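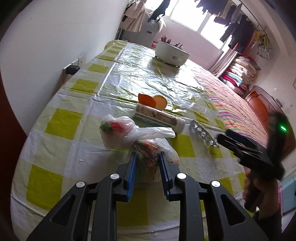 *Page last changed in December, late evening. Captions fixed, one complaint added.*

**Two bags at the near end of the table.** The upper one has its plastic twisted into a tail. The lower one is clear enough to show orange, brown and green inside, and I still couldn't tell you what's in it from the outside, so there goes the main argument for see-through bags.

# The One Table Sort: a short gallery

The Jernness method says you put everything small that you own in a room onto a single table, divide it into 4 groups, bag each group, and then put the bags away. The booklet promises that this works in any home. It also claims the average bedroom holds 821 loose objects, a number it repeats on three different pages without once saying who did the counting or what they considered an object. Does a pair of earrings go down as one? Is a pen cap loose if the pen is in another room?

I'm not against tidying. I'm against being told that a bag is a system. The Rurero edition of the booklet (the one I have) is at least shorter than the original, and it drops the chapter on breathing. It keeps the instruction to buy bags in rolls of 200, which strikes me as a strange way to begin owning less.

A few terms, for anyone who hasn't read it:

- **Bundle:** a bag folded down around its contents. The booklet prefers these. I think they roll off things.
- **Gather:** a bag left with its top bunched up and no knot. Quick, and it opens again the moment you move it.
- **Stay-out:** anything you are allowed to leave on the table overnight. In my experience that is everything.

The table matters more than the bags do. A long one is best, with a wipeable cloth if you have it. Checks are recommended by Jernness because the squares are supposed to keep your groups apart. They don't. Small things slide over a crease and join whatever is next door, and the squares have no opinion about it.

**A small bundle, with the bed alongside.** Bright green and a bit of red through the film, pale at the bottom. There's a storage box at the far end of the table with small red and dark bits poking up along the top, and I'd call that the real sorting system in this room — things go in until they stick out.
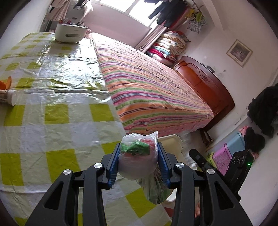
## Things I'd argue with

The booklet wants the bed kept clear during the sort. Fine, but a bed right beside the table is the most useful surface you've got, and a striped sheet would divide things up as well as any checked cloth (so, badly).

It also says containers must stand upright. Long round ones lie down perfectly well.

The paid Brivik labels are the part I'd skip. They come 2 to a card, they peel, and a scrap of masking tape with BUTTONS on it does the same job. Šimek, the stationery shop, sells the tape near the register and has never tried to sell me a method along with it.

Would I do the whole sort again? The table part, maybe. I'd use jars for anything I need to find before spring, and I'd leave the rest of the roll in the drawer.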